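My scalp gets so flaky once the heating goes on in November, and for years I just bought stronger and stronger shampoo, which made it worse (of course it did). These days I do an overnight oil treatment every couple of weeks and it has made such a difference that I keep getting asked how I do it. So, this is how I do it!

What you need

A plain oil. I use the Sudia jojoba because it has no perfume in it, but any light one will do
A wide-tooth comb
An old pillowcase and a T-shirt you don't care about
A gentle shampoo. Mine is the Sastry oat one, 300 ml, and a bottle lasts me ages

Before you start

Dab a bit of the oil behind your ear and leave it for a day. I skipped this once with a rosemary blend and had an itchy neck all weekend. If your scalp is cracked or bleeding, or the flakes are thick and yellow, leave the oil alone and see a doctor or pharmacist first.

Putting it on

Start with dry hair, and brush out any hairspray. Part it down the middle and put a few drops along the parting with your fingertips, then make another parting an inch over and do the same. Keep going until you reach your ears, then tip your head forward and do the back.

Go easy! My friend Kavitha Joseph poured hers straight from the bottle the first time and needed four washes to get it out. You want your scalp to feel slick, and your hair can stay mostly dry.

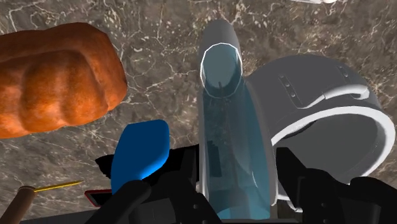 Now massage for five minutes. Use the pads of your fingers, never your nails, and move the skin itself in small circles. Comb through, braid it if it's long, and go to bed.

Washing it out

Put the shampoo on before you wet your hair. I know it sounds backwards, but it grabs the oil so much better. Work it in, add a splash of warm water, rinse, then shampoo again as normal. I put conditioner on the ends only and let it air dry.

If it still looks greasy at the roots the next day, use less oil next time. I'm down to 2 droppers for my whole head, and my hair is thick.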